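Category: List archive / Home and Workshop Automation
Reading time: 2 minutes

Subject: Re: Can they do the dishes yet?

Hello all,

On Thursday a member in Drasarau wrote:

> I read every month that the household robot is nearly ready.
> We have a Sembiring arm in our shop in Rimville. It moves
> 700 parts in a shift and I have no complaint. But has anyone
> seen one tidy a kitchen that it did not know before?

My answer is: not yet, or not in the way you mean. Your arm in Rimville gets the same part in the same place, and this is most of its success. In a kitchen the next object is soft, or round, or it lies under another one.

In April we tried a small sorting job at Pronmont, only putting light things in a drawer box. From 200 attempts we were content with the hard, dry objects. Cloth was poor. Long spoons were worse than I expected — the handle goes where it wants when you take it in the wrong place. A child of 9 would finish the same job before the arm has planned its first move.

I would also be careful with the number of 1,000 hours of training which people like to quote on this list. Hours in one kitchen do not say much about the next kitchen.

Some views of the sort of worktop I mean:

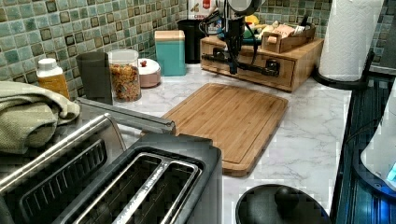
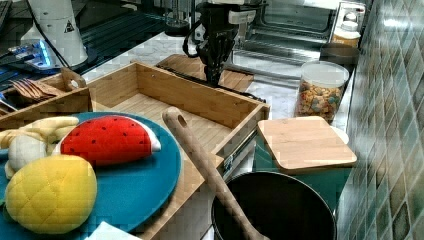
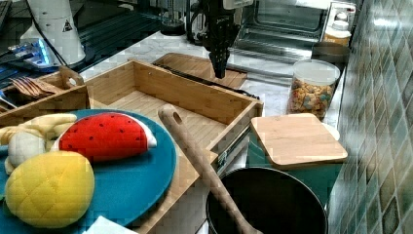 Gripper and bamboo cutting board on the marble-patterned worktop; the toy food is in the second and third pictures only.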